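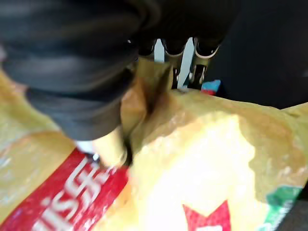
Household Textile Discards in the Alenau District: Quantities, Reasons and Options for Reuse

Final Report, Applied Research Project
Department of Environmental Studies

Summary

This report presents the results of a student project on clothing and household textiles discarded in the Alenau district. The project team asked residents how they dispose of textiles they no longer use, why they part with them, and what they know about the collection points already in place. A total of 109 households returned a completed questionnaire. The team also sorted 600 kilograms of textiles collected at two drop-off sites, Aranda Street and the Teton parking area.

The main finding is that a large share of the sorted material was still fit to wear or use. Most households reported that they would donate more if collection points were closer to home and if it were clearer what is accepted. The report closes with recommendations addressed to the district office and to the operator of the collection points.

1. Background

Textile waste has received less attention in the district than paper, glass or food scraps. Residents have separate bins for those materials, and the rules are printed on the annual collection calendar. Textiles appear on the calendar only in a short note on the back page, which directs residents to "designated containers" without giving their locations.

The containers are run by Drarnetano, a regional reuse cooperative. It sells wearable items through its own shop, passes some on to partner shops outside the district, and sends the rest for use as wiping cloths or filling material. What cannot be used is treated as residual waste, and the cooperative pays for its disposal. A high share of unusable material therefore has a direct effect on its budget.

The project was carried out as part of the third-year research course. The topic was proposed by the district office, which wished to know whether additional containers would be worthwhile. The team widened the question to include the reasons for discarding textiles, as the literature reviewed in the first weeks suggested that location alone does not explain donation behavior.

2. Research Questions

The project addressed the following questions:

How do households in Alenau dispose of clothing and household textiles?

For what reasons are textiles discarded?

What is the condition of the textiles placed in the containers?

Which changes would lead households to donate more, or to donate in better condition?

The project did not examine commercial textile waste, such as bed linens from hotels or workwear from local firms. Shoes were recorded during sorting but are left out of the tables and the discussion.

3. Methods

3.1 Household questionnaire

The questionnaire had four sections covering household size, recent disposal of textiles, knowledge of the collection system, and attitudes toward secondhand goods. It was tested with fellow students before distribution. Several questions were reworded after the test. The term "textiles" in particular caused confusion, with many test participants thinking only of clothing. The final version used the phrase "clothes, sheets, towels, curtains and similar items" throughout.

Paper copies were delivered to mailboxes on selected streets, and an online version was available for those who preferred it. Streets were chosen to include both apartment buildings and single-family homes. Participation was voluntary and no names or addresses were recorded.

3.2 Sorting of collected material

The sorting took place in September in the cooperative's hall. Material from the two sites was stored separately and weighed on arrival. Each item was placed in one of four groups: wearable without repair, wearable after minor repair, usable as material only, and unusable. Minor repair was defined as work that a person with basic sewing skills could finish within 30 minutes, such as replacing a button, closing an open seam or fixing a hem.

Two team members judged each bag independently for the first part of the sorting. Where they disagreed, the item was discussed and the definition of the group was made more precise. The most frequent disagreements concerned faded cotton and knitwear with light pilling. The team agreed that fading alone would not move an item out of the first group unless it was uneven or patchy.

Crumpled items were shaken out before being judged, since creases can hide both stains and tears. Creasing itself was not counted as a defect.

4. Results

4.1 How households dispose of textiles

Most responding households use more than one route. Giving items to relatives or friends was named most often, followed by the collection containers and the household trash. Online resale was named mainly by younger households and almost only for branded clothing and children's items. Household textiles such as towels and bed sheets follow a different path. They are often kept as rags or put directly in the trash, and few respondents had considered donating them.

Families with small children pass on the largest share of their clothing privately. In the comment section, several described informal exchange among neighbors in which whole bags of clothing move from one family to the next. This route does not appear in any official figure, and the team considers it an important part of local reuse.

4.2 Reasons for discarding

Poor fit was the reason given most often for clothing, ahead of wear and damage. Change in taste came third. For household textiles the order was different: wear came first, followed by replacement during a move or renovation. Damage that could be repaired was seldom described as such. Respondents wrote that an item was "broken" or "finished" when the accompanying comment mentioned only a zipper or a seam.

Many respondents stated that they can sew on a button but would not attempt a zipper. The cost of professional repair was seen as too high in relation to the price of new clothing – a view held across all age groups.

4.3 Condition of the sorted material

The material from Aranda Street was in better condition overall than that from the Teton parking area. At Aranda Street, most items were bagged and tied, and clean clothing made up the greater part of the weight. At Teton, more items had been placed in the container without a bag, and dampness had affected the lower layers. Items that had probably been wearable when donated had to be placed in the unusable group on account of mildew.

The group "wearable after minor repair" was smaller than expected. Most items were either in good order or clearly worn out. Missing buttons and open seams were the main defects in this group, followed by defective zippers on jackets.

Bed linens and towels were few in number but heavy. Their condition was generally good. The cooperative confirmed that towels in particular sell quickly in its shop and that it would welcome more of them.

4.4 Knowledge of the collection system

Respondents knew that containers exist, but many could not name the nearest one. Uncertainty about accepted items was common. Some believed that only clothing may be donated, while others assumed that torn fabric is also welcome because it is "recycled anyway." Both views lead to poor results: useful household textiles go into the trash, and unusable material goes into the containers.

Several respondents also asked what happens to their donations. A few stated that they had stopped using the containers after hearing reports about exports of used clothing. The cooperative publishes a short account of its routes on its website, but no respondent mentioned having read it.

5. Discussion

The results suggest that additional containers would be helpful but would not be enough. The difference between the two sites indicates that the setting of a container matters. Aranda Street is lit, paved and passed by many residents on foot. The Teton container stands at the edge of a parking area with poor drainage and is mostly reached by car. The team cannot separate the effect of the setting from that of the people who use each site, and the finding should be read with this in mind.

The low share of repairable items deserves comment. One explanation is that households keep such items at home with the intention of mending them later. Comments in the questionnaire support this, with several respondents mentioning a bag or drawer of clothing waiting for repair. A repair event could therefore reach material that the containers do not.

6. Limitations

The questionnaire reached more homeowners than renters in relation to the population of the district. Persons with an interest in the environment were probably more willing to reply. The sorting covered a single month, and donations are known to vary with the season. The judgment of condition remained partly subjective in spite of the double check. The questionnaire was available in one language only, which will have excluded some residents.

7. Recommendations

The team recommends that the district office print the locations of all textile containers on the front page of the collection calendar, together with a short list of accepted items that names towels and bed linens.

The Teton container should be moved to a drained and lit position, or raised on a platform. Until then, more frequent emptying would limit losses from moisture.

A notice asking donors to use closed bags should be placed at eye level on every container. The present notice is below the flap and difficult to read.

The cooperative is encouraged to post a summary of its reuse routes at the containers and in its shop.

A mending afternoon could be offered twice a year in the community center, with a focus on zippers. The sewing machines held by the school are suitable for this purpose and are not in use after 4 p.m.

8. Data and Materials

The questionnaire, the sorting sheet and the anonymized results are held by the department and may be used by later project groups. The sorting sheet includes the revised definitions of the four groups. Groups wishing to repeat the sorting should reserve the hall well ahead of time and bring their own gloves.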